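We use cookies to keep you signed in and to remember which tickets you are following. By carrying on you agree to this. Manage preferences | Accept

Ticket: Export from Nollix stops partway, listings missing photos
Opened by: Nawal El-Sayed
Status: Resolved
Product: Nollix catalogue, desktop version

Hello all,

I hope this is the right place, and please forgive the length, I'd sooner tell you too much than have you going back and forth asking me things. I run a small second-hand stall in Lulthorpe and a little online shop alongside it, mostly necklaces, brooches, odd earrings and the bits and bobs that come out of house clearances. I've kept my stock in Nollix for a good few years now and I'm very fond of it, so this isn't a grumble, more a cry for help!

Every so often I export the whole catalogue and send it up to the Ebihara shop page. It has always gone through without a murmur while I make a cup of tea. Since the June update, though, the bar creeps along happily to 17 per cent and then sits there. I've left it overnight (twice, because the first time I thought the laptop might have gone to sleep, and it had). In the morning it was still on 17 with the little wheel going round and no message of any kind.

Things I've tried so far, in the order I tried them:

Closed Nollix and opened it again. Same.
Restarted the laptop. Same.
Checked there was room on the disk, and there's plenty.
Exported without photos. This one worked! It finished in under a minute, all the listings were there and the prices were right.
Exported with photos but to a memory stick instead of the usual folder. Stuck at 17 again.

So it does seem to be the photos, but I have hundreds of them and I'm at a loss as to where to begin. Many thanks in advance to anyone who can spare the time.

Nawal

Reply from Tanvir Pathirana (support)

Hello Nawal, thank you so much for such a thorough write-up, it really does save us both an afternoon. You've already done the most useful test, which is the one without photos. I'm as good as certain that one picture, or one small clutch of them, is tripping the export up, and that it would go along nicely if we could find the culprit.

Could you do a couple of things for me when you have a quiet moment?

First, please go to Help, then Logs, and turn on the fuller log. Run the export again, let it stick, give it five minutes and press Cancel. Then copy the last few lines of the log into this ticket. You needn't send the whole file, it's enormous and mostly says the same thing.

Second, have a look in Settings, under Photos, and tell me what the batch size is set to. It came as 100 with the June update, and it used to be a good deal smaller.

Please don't delete anything yet, however tempting. And if you haven't made a backup lately, now would be a lovely time.

Tanvir

Reply from Nawal El-Sayed

Hello Tanvir, backup made, with a copy at my sister's in Ballbridge for good measure. Batch size is 100, as you said. I never touched it, I didn't know it was there.

Here are the last lines:

reading batch 1 of 6
photo 18 ok
photo 19 waiting
photo 19 waiting
photo 19 waiting
cancelled by user

It says "waiting" a great many more times than that but I've spared you. I went and found the listing that photo 19 belongs to. It's my mixed lot, the one I keep as a sort of lucky dip for people who like to untangle things and make them into something else. The photo opens perfectly well in Nollix, and in the ordinary picture viewer too, which is what puzzles me. I've attached it below.
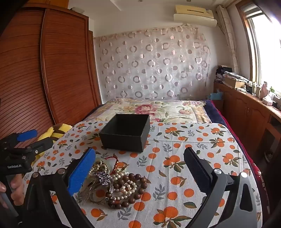

Karim Ragab wrote underneath that he'd had the very same trouble with his button stock, stuck on one photo for days, and that in his case the fault was in the name of the file and had nothing to do with what was inside it. He had used an apostrophe and a slash-looking sort of mark in the title, and Nollix had carried both across into the file name when it updated. He suggested looking for any punctuation before doing anything more drastic, and said that he'd wasted an entire evening saving his pictures again in a different format for no benefit at all.

Reply from Tanvir Pathirana (support)

Karim, thank you, that's a very good thought and it fits the log beautifully. Nawal, I've had a look at your attachment and the file is sound. It opens, it saves, and it goes through an export here on my own machine without any fuss. But it arrived with a perfectly plain name, so I suspect your email tidied it up on the way, and the one on your laptop may be rather more colourful. What is it called at your end?

Reply from Nawal El-Sayed

Oh dear. It's called "Nawal's mixed lot - what's in it?? (ask!)". I'm blushing. I do tend to name things as though I'm talking to a customer.

I changed it to "mixed lot" and ran the export again, and it sailed past 17 per cent, so I did a small dance in the kitchen. Then it stuck at 64. I looked in the log and the next one waiting was "Is this amber??", so I think we can all see where this is going.

Is there a way to find them all in one go? I'd rather not do this one dance at a time.

Reply from Tanvir Pathirana (support)

There is! In the Photos window, click on the heading of the Name column so it sorts, then type a question mark in the search box at the top right. Nollix treats it as plain text there, so you'll get every name with one in it. Tidy those, then do the same for the slash and the asterisk. Apostrophes and brackets are all right on your version as far as I can tell, but change them as well if you have the patience.

While you're in there, I'd also bring the batch size down to 20. It won't cure a bad name, but a smaller batch does mean the log gets written more often, and if one sticks in future you'll see it sooner.

Reply from Nawal El-Sayed

All done, and it has gone through! Every listing, every photo, and the Ebihara page took the lot first time. I even had an order before I'd shut the lid, for a brooch that had been sitting there without its picture since the update, poor thing.

For anyone who comes along after me, it was the question marks. I'd been putting them in titles for years and the old version never minded. The listing titles themselves can keep their question marks, by the way, I checked. It's only the photo names that need to be plain.

Thank you Tanvir for your patience, and Karim, if you're ever at the Lulthorpe market do come and say hello, I have a tin of buttons you might like to rummage through.

Reply from Abdelghani Nasr

Just adding that I had this too, though mine stuck at a different place altogether. Searching for the question mark found it straight away. I'd never have thought to look at the names. Much obliged to you all.

Reply from Tanvir Pathirana (support)

I'm delighted, Nawal. I've passed this on to Iman Kettani, who looks after the export, and she agrees it shouldn't sit there waiting in silence. She'd like the next version to skip the photo and list it at the end, so you'd get your export and a note of what to fix. I can't promise when that will arrive, but it's written down and I'll link it to this ticket.

Marking as resolved. If it sticks again, reply here and the ticket will reopen by itself.

Get Nollix tips by email once a month. Enter your address to subscribe. You can leave the list whenever you like.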